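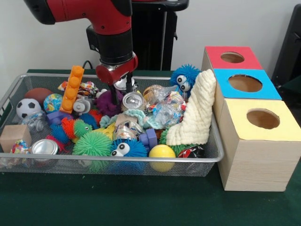 Toy Sorting: Your Questions, My Answers

I'm Madalena Rocha, and I run the secondhand toy corner at Sumbridge. I get the same emails over and over (which I love, please keep writing!), so I finally typed up the answers. If yours is missing, the address is at the bottom.

Do I have to sort before I drop off?

Nope. Bring it in whatever it's in. I do appreciate it if you pull the cans and candy wrappers out first, but I know how a playroom floor gets swept into one bag at nine at night. Mine does too.

What do you take?

Balls of every kind, building blocks, wooden cubes, small plush, plastic figures. Spiky rubber balls are hugely popular here and the ones with googly eyes go fastest of all. I don't take puzzles unless you've done them recently and know the pieces are there.

What about slime?

No slime. Please.

How do you clean spiky balls?

Warm water, a drop of dish soap, and an old toothbrush between the spikes. Then I roll them around in a towel and leave them out overnight. If one feels sticky after all that, the rubber is breaking down and it goes in the trash. Pom-poms and anything fuzzy get a gentle hand wash and no dryer — I melted one in May and the smell stayed for a week.

Why trays and not bins?

I tried deep bins for years and the good stuff always sank. With a shallow metal tray I can spread things out and see what I've got, and the crumbs are easier to deal with. Put a dark cloth under it if you can. Small pale pieces show up so much better when they roll off.

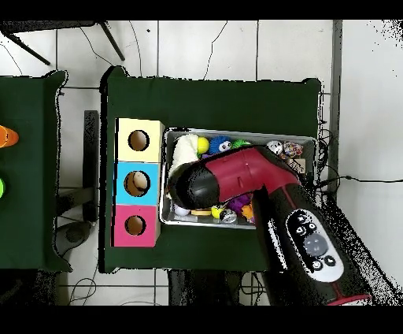

After the tray, everything goes into a group: balls, blocks, soft things, and the pile I call "ask Pushpa." Pushpa Goel has been doing this longer than I have and can identify a stray plastic part from across the room.

Can I use cardboard boxes for sorting at home?

Sure! Cut a round hole in one side, paint each box a different color, and kids will happily post things through it. Make the hole bigger than you think you need.

Are glitter balls safe for toddlers?

If the shell is cracked at all, toss it. I also keep every small ball away from kids under three, and I'd rather you did too.

How much comes through in a year?

Over 4000 toys last year, and 66 of those were soccer balls.

Where do leftovers go?

Tobias Ostrowski takes a carload to the Hivley playgroup every month or so. Email corner@sumbridge.example if your group would like some.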